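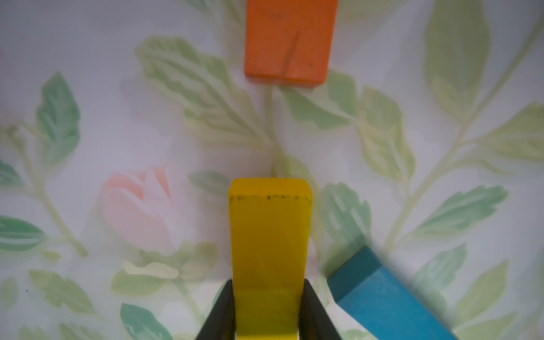

Stacking Blocks on a Soft Cloth: Our Project Report

2018-07-29
By Jhun Manalo

Print this page | E-mail this page

My group picked building blocks for our summer design project, and yes, we got teased for it. The idea came out of a stupid argument over lunch. Cengiz Oral said you can build a decent tower on any flat surface, and I said no way, not on my aunt's table, because she keeps a thick cover on it and even a salt shaker leans over there. So we wrote it down as our question: how much does a tablecloth matter when you're stacking old painted blocks?

The set belonged to Panagiotis's cousins before we got hold of it. We've got blue, yellow and orange ones, all rectangular, and they've had a long life (you should see the specks along the rim of one of the yellow ones, and there's a thin dark line down an orange one that I'm calling a scratch until somebody proves it's a crease). We talked about repainting everything so the report would look nicer. I voted against it and I'm glad, since old paint is half of what makes a used set act like a used set.

What we did

We worked on a flowered cover, the kind with watercolor blossoms and leaves printed all over it. We didn't tape it down. Every round, one person built and one person kept the notes, and then we swapped. The rule was simple: stand one block on its narrow end, lay the next one flat across the top, stand another on that, and keep going until it falls. If your sleeve knocked it over, the round didn't count and you had to start again (this happened to me way more than I'd like to put in writing).

We did 18 rounds on the cloth, then the same number on the bare table for comparison. That took around 3 hours, and most of it was arguing about whether a tower that's leaning but still up is a tower. We finally agreed that you had to be able to take your hands away and say your own full name before it fell. Mine is short, so Panagiotis Zervas complained, and after that everybody had to say his.

What we found

Bare table wins, no surprise there. What I didn't expect was where the trouble starts. I figured the towers would go at the top, where you're reaching and your hand shakes. On the cloth, most of ours went at the bottom. The first block stands up fine, you feel great about it, you put the second one across, and the whole thing starts to tip toward whatever side has a wrinkle under it. Smoothing the cloth with the flat of your hand before each round helped a lot!

The other thing was the ends. A block with a worn edge doesn't sit the way a crisp one does, and you can't always tell by looking. I started turning each one in my fingers before using it, feeling for the good end, and my towers got better right away. I wish I'd written down which rounds I did that in. I didn't, so please take it as my opinion and nothing stronger.

Color didn't matter, obviously, but we all had favorites anyway. I kept reaching for the blue ones. I have no reason for this.
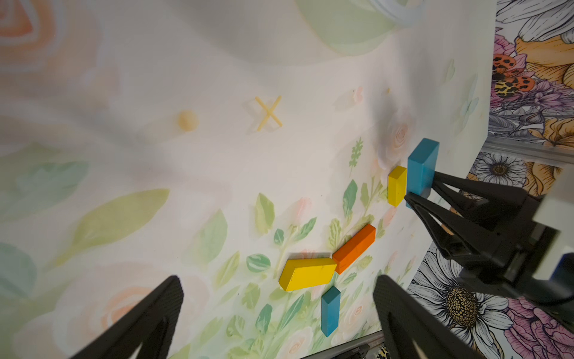
Mwangi Wanyama thinks we should have laid the blocks out in the same order before every round, and that grabbing whichever one was closest made our results messier than they needed to be. He has a point. Blocks end up every which way after a tower comes down, and if you always grab the nearest one, you're letting the last crash pick your next base. Next time I'd line them up along one edge of the table and always start from the left.

He also asked why we never tried laying the first block flat. Well, we did, a little, after the real rounds were over. It's so much steadier that it got boring, and we went back to doing it the hard way. I still think it belongs in a follow-up.

Things I'd change

Iron the cloth, or at least stretch it tight. Clip it at the corners for half the rounds and leave it alone for the other half, then compare. Keep one notebook instead of three (Cengiz's handwriting is a project all by itself). Get a second set of blocks that's brand new, so we can see how much is the wear and how much is us.

We're meeting again in August to try it with a bath towel, which I'm fully expecting to be a disaster.

Contact: Grandby Summer Projects office | Copyright Grandby Summer Projects | Back to top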